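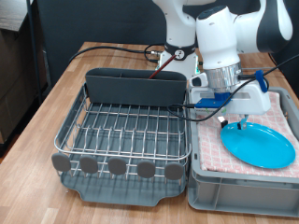
I have owned four dish racks in my adult life and I've fallen out with three of them. The first was a wooden concertina thing that went black at the joints. The second rusted. The third, a very handsome Greletti that cost more than my kettle and toaster put together, had slots so narrow that my soup bowls sat in it sulking at an angle, full of water.

So when my kitchen was being redone in January and I was down to one worktop and a borrowed sink, I did what I should have done years ago and thought properly about where wet plates go.

My friend Parveen Rana fits kitchens for a living and has strong views. Her first is that people buy a rack for the look of it and forget the tray underneath. "The wire bit just holds things up," she told me. "The tray's what saves your worktop." She's right, and if you've got a wooden one you'll know exactly why she goes on about it. Mine had a pale ring by the tap that took 14 coats of oil and a lot of muttering to fade.

What I like now is plain stainless wire over a grey plastic tray, with a separate caddy at the back for the cutlery. Ideally the caddy runs most of the width and has a divider, so the forks aren't all tangled up with the wooden spoons. Rounded plastic pegs along the front are a bonus too (I wasn't convinced, but they're much kinder to a glazed edge than bare metal).

I tried a Sikora for a fortnight and a Pliser for rather longer. The Sikora was lovely to clean and hopeless with mugs. The Pliser stayed, mostly because the tray slides out without me having to unload everything first, and I'm lazy on a Thursday night!

Then there's the overflow. Even a decent rack fills up the moment you've had people round, and I used to end up with saucepans balanced on the hob. Parveen's answer is a sturdy plastic crate next to the rack with a checked tea towel laid across it. Big plates go on the towel, you dry them when you get to them, and once they're put away you chuck the towel in the wash and the crate goes back under the sink. It cost me about 30 minutes of rearranging the cupboard and nothing else, as I already had the crate.

It suits the awkward pieces best. I've got an oval turquoise plate from the Dollamance outlet, one of only 2 left on the shelf that day, and it has never fitted between the wires of anything. Now it lies at a slight tilt on its towel like a guest on a sunbed, and I've stopped chipping the rim.

One last tip from Parveen: pull the tray out and empty it every evening, even if it looks dry. I do it while the kettle's on.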